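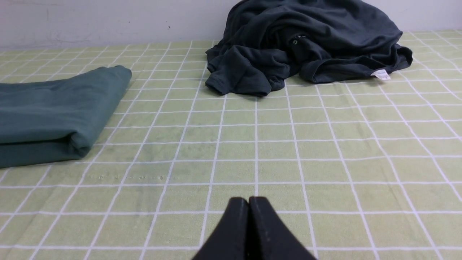
**Can a robot fold your washing yet?**

Slowly, and with a fair bit of supervision. It manages a towel better than a shirt, and it won't be coming round to do mine any time soon.

I'd been wanting to see this for myself for ages, so when Tandalano put up a notice for their September open day I booked a place before I'd even checked the trains. (Two changes and a bus, as it happened. The bus was late both ways.) They're a small outfit in an old dairy building out past the ring road, and what they do all day is try to get machines to handle soft things. Clothes, mostly, with a bit of bedding when they're feeling brave.

We were shown round by Nadja Ruchti, who runs the laundry project and talks very fast. There were two sessions and I was in the afternoon one, straight after lunch, with a mix of students, a couple who own a launderette and a man who asked about batteries at every opportunity. We all squeezed in along one side of the room and she got going without any sort of slideshow, thank goodness.

The bit I hadn't understood before is why clothes are so awkward. A tin of beans is a tin of beans whichever way up you put it. Drop a shirt on a table, though, and it lands in a different lump each time, with the sleeves underneath and the collar who knows where, and the machine has to work out which bit is which before it can do anything useful. Nadja dropped the same shirt three or four times to show us and I couldn't have told you where the second sleeve was either!

Dark shirts are worse, apparently. The folds all blend into one another on camera, so little things like buttons and cuffs and care labels become very handy, because they tell you which end you're looking at. I've never been so interested in a care label in my life. The launderette couple were nodding away at this. They said they find the front of a shirt by feel, buttons first, and have done for years.

There are only two fingers on each hand, by the way. I'd pictured something with knuckles. Someone asked why they don't give it a proper hand and Nadja said every extra joint is another thing to go wrong, and that you can get through a surprising amount of folding with a good pinch. I tried it at home that evening with finger and thumb on each side and she's quite right, although my pillowcase came out looking like a samosa.

The arm has a camera down by the wrist, so it looks at the cloth from close to, and they had that view up on a big screen on the wall so we could follow along. I kept watching the screen and forgetting about the arm. It's a very odd feeling, a bit like being a seagull eyeing up somebody's chips. You see the fingers, then the mat stretching away with its squares, then the clothes sitting there at the far side looking enormous.

They let us watch several goes. The towel was a treat: down, pinch, lift, over, pat. It does a funny little hover before it commits, and the whole room leaned forward with it. The shirt took a lot longer. On one go it picked up a good handful, carried it halfway across and let go, and there was a proper groan from the back. On another it got the sleeves in and the bottom up and we clapped like we were at the circus. The square-ness of the result was, let's say, relaxed. I've worn worse to work.

Zofia Grabowska, who looks after the software side, told us they'd logged 1266 attempts on shirts so far and were calling 875 of them good. I asked what counted as good and she laughed and said it depended who was doing the marking, then explained that they have a printed sheet with the shape of the finished fold on it and anything inside the lines is a pass. Fair enough! By that measure my airing cupboard would be in serious trouble.

The battery man asked when he could buy one. Zofia said he couldn't, it wasn't that kind of project, and what they're after is something for places like hospitals and hotels with mountains of the same few items. He looked quite put out. I was a tiny bit put out too, if I'm truthful, because I'd left a full basket on the landing that morning.

A few practical things if you fancy going. It's free but you do need to book. Wear a jumper, as the big room is chilly and you're standing still for most of it. The tea is decent and there was a very good lemon cake, which had gone by the time the second lot of questions finished, so get in early. They're planning another open day in the spring and Nadja said they might let visitors bring their own T-shirts for it to have a go at. I've already got mine picked out, it's the one with the paint on the sleeve.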